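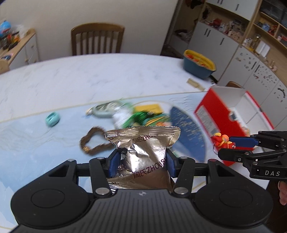

From: Nafula Lema
To: soller-demos list
Date: 7 Mar 2024
Subject: Re: foil items, grip width at close

Darius Voicu wrote:
> Of the 510 two-handed table episodes, 145 have the jaw
> width still drifting after contact. All are foil or soft toys.
> Drop them, or relabel the close?

Keep them. Foil creases under the pads, so the width goes on falling after first contact – the trace is correct and the label is early. Mark the close where the width has changed by less than one step over five samples.

Rigid items can stay as they are. Please run the new rule on the Judness batch first and send me the episodes where left and right disagree. Tharun has the script.

Nafula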